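Visiting the robot open day at Stornard: worth it with a kid who will ask questions?

Posted in Days Out and Local Events

halfpastlunch

My daughter is 12 and has decided she is going into robots. The Sonach lab at Stornard has its open day in September and we have two timed tickets for the afternoon. I went to one of these things years ago at another place, where an arm waved at us for a minute and then somebody sold us a keyring. Has anyone been to the Stornard one lately? I'd like to know if you get to see the work, how long it takes, and if there is anywhere to sit down. The web page says "an immersive journey into tomorrow" and then gives the parking charges.

gravelboat

Went last year. It's good. Bring a sweater, the AC is fierce. Parking at Prindirside is cheaper and there's a shuttle.

tin_whistle_ok

I've done it twice, once by choice. Set your expectations at "watching somebody else's homework" and you'll have a fine time.

Most of what they show is simulation. You sit in a dark room with a big screen and the robot tries to do household things in a computer-made house. When I went, the first half hour was doors. I had not thought of doors as a subject. I have used them for years without any training.

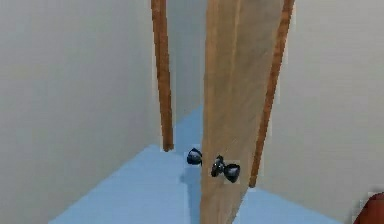
The young man running our session said they had put the policy through 2,410 door attempts that month, and he said it the way other people mention a marathon. Each try starts with the robot in a slightly different spot, so it can't just memorize one move. Then he let people in the front row pick the starting spot. Get your daughter into the front row. The picking is the best part of the day and the adults are shameless about it.

After doors they move on to the kitchen stuff, which the program calls the Cheng course. I asked why and got a long reply with no answer in it. This part is slower. You spend a lot of it looking at a table with a toaster and a mug on it while a progress bar thinks things over, and the man next to me began giving the robot advice out loud. Go before you're hungry. The cafe had one kind of sandwich left at 2 and it was the kind you'd expect.
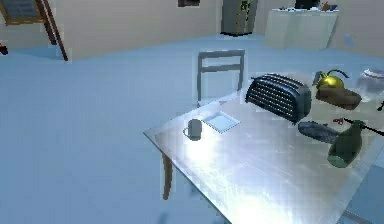 Can you ask the staff questions during the demo, or only at the end?

Any time you like, as long as the presenter isn't in the middle of starting a run. They keep a microphone going around the room, and our group used it so freely that we finished late.

As for sitting down, the demo room has proper seats and the hallway has a bench that fits two people who know each other well. Allow two hours. The hall with the real machines is at the far end of the building, and they close the line for it early, so do that one first if she wants to see metal. I didn't, and what I saw was the back of a very tall family.

No keyrings. They do sell a mug.

parsnip_committee

Agree with the above except the seats, which are only proper if you are short. Over 300 people came through on the day I went and the timed tickets were treated as a suggestion, so get there ahead of your slot. Skip the welcome talk. It has a video of the building you are already standing in.

My son asked the presenter what happens when the robot gets it wrong, and she told him they write it down and start it again. He has quoted this to me about his math ever since.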